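Undell Laundry Room Safety Checklist, with Comments
Form 277, version 2

Welcome back to the laundry room, everyone. I've kept the same order as last January so you can lay the two checklists side by side if you're the sort of person who enjoys that (I am). The comments are mine and they do wander a bit, so if you only want the results, read the line after each item and skip along to the next one.

For anyone who has just moved in: Undell is the old stone house at 713 Pasaribu Road, and the laundry room is the low addition at the back, down the two steps past the boot bench. The house dates from 1856 and the addition is a good deal younger, but it has been wired, rewired and plumbed by a great many hands, and I find it pays to go slowly back there.

PART A - THE DRYERS

A1. Lint screens in place, clean and not torn
Left dryer: OK
Right dryer: ATTENTION
Comment: The screen on the right-hand Cinditz has a small split along the bottom corner, where the mesh meets the plastic. It still catches most of the fluff, but what gets past it goes straight into the duct, so I've ordered a replacement and taped a note to the lid. Please use the left dryer until the note comes down. And thank you, truly, to whoever has been emptying both screens so faithfully this winter! It's a pleasure to open them.

A2. Vent duct is metal all the way, with no kinks or crushed sections
Result: OK
Comment: We replaced the old white plastic duct two winters ago and I'm still glad of it every time I look back there. Do try not to lean the ironing board against the machines, as it slides down behind and rests on the elbow. I found it there again this time. No dent, luckily.

A3. Outside vent flap opens freely
Result: OK after cleaning
Comment: The flap was sticking. I ran the left dryer on air only and went around the outside to watch, and it opened barely a finger's width. A good brushing fixed it. In heavy snow somebody needs to clear the space under the hood, and I'm happy for that to be me, but if you're out there with a shovel anyway, please give it a poke.

A4. Nothing stored on top of or behind the machines
Result: ATTENTION
Comment: Clothes left on top of the dryers again. I do understand how it happens - you lift out somebody's load to start your own and there's nowhere to set it down. Use the shelf by the window, which I've now cleared off.
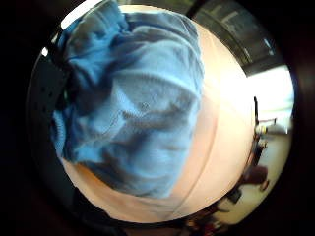 Blue cloth with a ribbed edge, on a white surface.

A5. No oily or solvent-soaked rags in with the washing
Result: OK
Comment: This is the one I'm fussiest about, so bear with me. Rags that have had linseed oil, deck stain, paint thinner or a lot of cooking oil on them can heat up on their own, even after a wash, and a warm dryer only helps them along. They don't go in our machines at all. Lay them out flat outside, away from the house, until they're dry and stiff, and then ask me about the metal bin in the shed. The same goes for anything that's had gasoline on it from the mower.

A6. Dryers not left running overnight or when the house is empty
Result: OK, as far as I can tell
Comment: Last load in by 9 p.m., please. I know this is a nuisance for the shift workers among us and I've tried to think of a way around it, but I sleep above that room and I would like to keep doing so comfortably.

PART B - WASHERS, WATER AND FLOOR

B1. Supply hoses sound, with no bulges or rust at the fittings
Result: ATTENTION
Comment: The cold hose on the Hasero has a little ring of rust where it meets the tap. It isn't dripping. I dried it, wrapped a paper towel around it and came back at supper, and the towel was still dry. All the same, I'll be putting in braided hoses for both machines before the spring, and I'd ask you to peek at that fitting whenever you're down there with a load.

B2. Shut-off taps turn by hand
Result: OK
Comment: Both turn, though the hot one wants some persuasion. If you ever find water on the floor, shut the taps first and come looking for me second. They're behind the washer on the left, at knee height, and I've painted the handles yellow.

B3. Drain hose secured in the standpipe
Result: OK
Comment: The new clip is holding nicely.

B4. Floor drain clear
Result: OK after cleaning
Comment: One sock, one elastic, and a sorry lump of what used to be a paper tissue. Check your pockets!

B5. Floor dry, mat lying flat
Result: ATTENTION
Comment: The mat has started to curl at the corner nearest the steps, and that's exactly where you come down with your arms full and your view blocked by towels. I've flipped it over and weighted it for now. If it hasn't behaved itself in a couple of weeks, out it goes, and we'll have one of those rubber-backed ones instead.

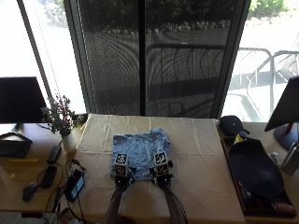
While we're on the subject of steps, I'd gently suggest smaller loads. A full basket of wet jeans weighs far more than you'd think, and carrying two half baskets up is kinder to your back than one enormous one. It's also kinder to the washer, which walks itself across the floor when it's been overfilled and then can't balance for the spin.

PART C - ELECTRICAL AND HEAT

C1. Ground-fault outlet by the sink trips and resets
Result: OK
Comment: Press TEST, hear the click, plug in the night light to be sure it's dead, press RESET. Takes less time than reading about it. Anyone may do this at any time, and I'd be delighted if you did.

C2. No extension cords or power bars in use
Result: ATTENTION
Comment: I found a brown household cord running from the sink outlet to the iron. I've coiled it up and put it on the hook by my door, so come and get it if it's yours, no hard feelings. The iron needs to be plugged straight into the wall. If the board doesn't reach where you'd like to stand, tell me, and we'll move the board.

C3. Iron cord and plug undamaged, soleplate clean
Result: OK
Comment: A bit of scorch on the soleplate, which came off with a damp cloth once it was cold. Please remember to stand it on its heel, unplug it, and let it cool before it goes back on the shelf.

C4. Ironing and folding done on a suitable surface
Result: OK
Comment: The folding table is for folding only. A towel laid on top doesn't make it an ironing board, however thick the towel is - the heat goes through, and so does the steam. Light cottons such as T-shirts iron perfectly well on a medium setting, and most of them don't need it in the first place if you shake them out while they're still warm.

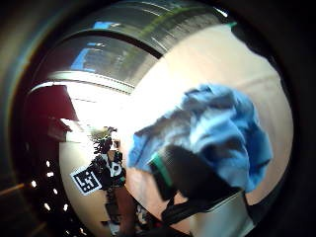
Light blue cloth, bunched up, and a gloved hand.

C5. Ceiling light and switch in working order
Result: OK
Comment: New bulb in the fixture over the sink. The switch plate was loose and I've snugged it up.

PART D - SOAPS, BLEACH AND SMALL THINGS

D1. Products in their original, labelled containers
Result: ATTENTION
Comment: There was an unlabelled pop bottle of something blue on the second shelf. I've taken it away. I'm sure whoever put it there knew just what was in it, but we have children visiting, and a pop bottle looks like pop.

D2. Bleach stored apart from ammonia and vinegar
Result: OK
Comment: Bleach on the left, everything else on the right. Never in the same bucket, never in the same load. If you ever smell something sharp in there, leave, prop the door open behind you and come and knock.

D3. Detergent pods in the latched cupboard
Result: OK
Comment: The latch is stiff and it's meant to be.

D4. Rubber gloves available and free of holes
Result: OK
Comment: A fresh pair of mediums and a fresh pair of larges are hanging on the pegs. I fill them with water over the sink to find the leaks.

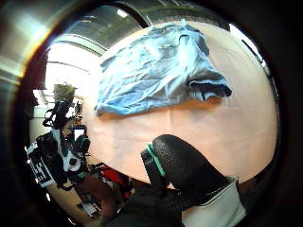 Reading time: 6 minutes

PART E - GETTING OUT, AND WHAT HAPPENS NEXT

E1. Door opens fully from the inside
Result: OK
Comment: The door swells when the weather turns mild, so I planed a whisker off the bottom edge. It shuts with a softer sound now and you may find you need to pull it to.

E2. Fire extinguisher charged and reachable
Result: OK
Comment: Needle in the green, pin in place. It hangs by the door so that you have the way out at your back when you use it. If a dryer is on fire, though, please keep its door shut, get yourself and everyone else outside, and call from the driveway.

E3. Smoke alarm tested
Result: OK
Comment: Very loud. Apologies to the upstairs tenants, who I gather were napping.

Things still to do, in the order I plan to do them:
Lint screen for the right-hand dryer (ordered)
Braided hoses for both washers
Mat by the steps, flatten or replace
Second hook for the ironing board, so it stops wandering off behind the machines

If you've noticed anything I missed, write it on the pad by the sink or slip a note under my door. I'd much sooner hear about ten things that turn out fine than miss the one that doesn't. The pencil is on a string now, so it should still be there when you want it.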